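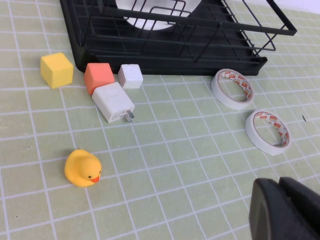

The folks at Pakar wanted to know why we'd spend grant money on dish racks before we'd even bought a stove, and would the small stuff ever find a home?

Fair questions! Dishes first, I say, and the odds and ends are getting there. A rubber duck and a plug adapter were still keeping company with the dish rack at one point (plus a few little foam cubes), so the sorting part of the Jonau kitchen project is very much alive.

Money so far: we've spent 690 of the 800 you gave us, mostly on racks and bowls from Putico. We've held 26 tidying sessions since September, and only 2 got canceled – I'm pretty thrilled with that.
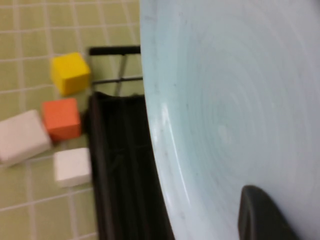

Pale blue bowl and black dish rack, Jonau kitchen.

Bowls are next on my list, the big ones especially, as they hog the counter. Erraji has quoted us for a deep shelf and I'll send you the price on Sunday.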